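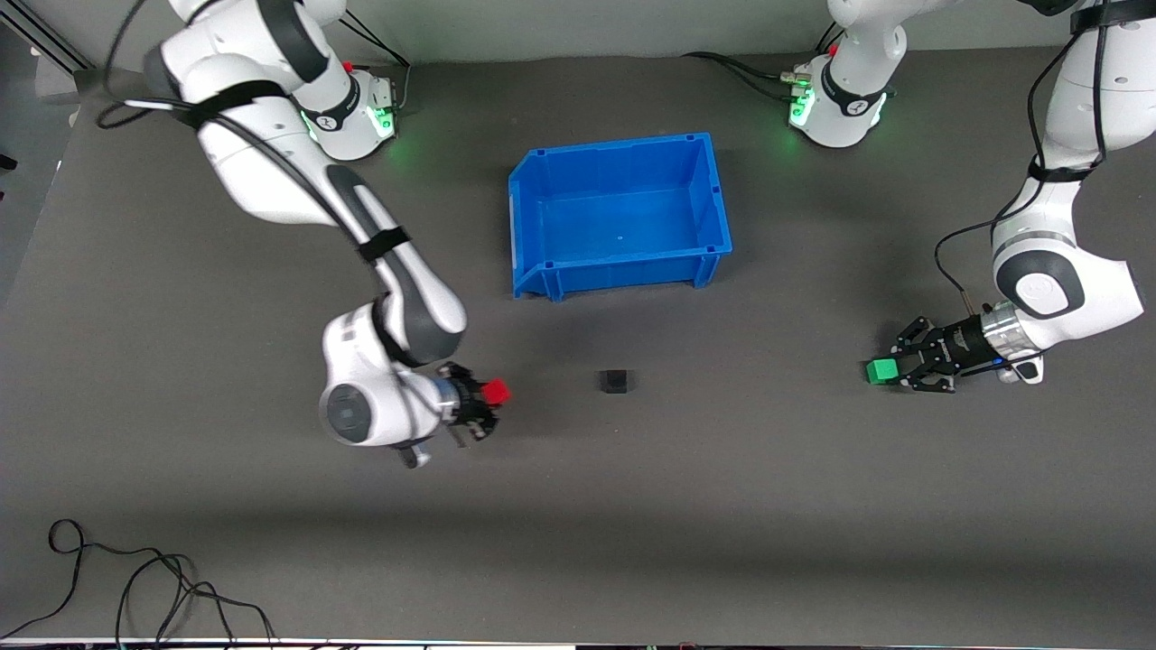
Breadcrumb: Opinion > Automation > Teaching by Demonstration

Slow Hands Make Better Lessons

A person who is good at remote control is often a poor teacher for a robot. I have held that view since January, when our shop at Bromdale finished its first full set of demonstrations, and I have not heard a good argument against it.

The task was cube sorting. Two arms, one bin, cubes in red, green and black. An operator drives both arms from a second station and the system records every motion. Later a program learns from those recordings. We collected 1151 of them.

Our fastest operator could clear a table in 22 seconds. The runs looked great on the chart. They were also hard to learn from. With a cube in each gripper, a fast operator sends both arms toward the bin together and lets one swerve at the last moment. Which arm goes first changes from run to run. The operator decides by feel and could not tell you the rule. The program has no feel to go on, so it copies the swerve and leaves out the decision.

The black cube was worse. On a dark gray table it is easy to miss. A person who knows where it was set down will reach for it without a second look. That knowledge is in the person's head and never makes it into the recording.

We threw out 101 runs and wrote three rules. One arm moves to the bin while the other holds still. Pause above the cube before closing the fingers. If you miss, back off and try again, and leave the miss in the recording.

The last rule got the most complaints. People do not like to be recorded fumbling. I think a fumble followed by a fix is worth more than another clean run, and I would pay operators the same for it. Grirnus, the contractor we used at first, paid by the finished run. That rewards speed and teaches people to delete their mistakes.

Simmont takes the other side. Their view is that you should collect everything, fast and sloppy, and let volume sort it out. That may work for a company with a warehouse full of arms. We have one table.

New operators here now spend 60 minutes watching replays before they touch the controls. I would make it longer.

Contact: Dizon Automation Review, Letters Desk | © 2020 Dizon | Back to top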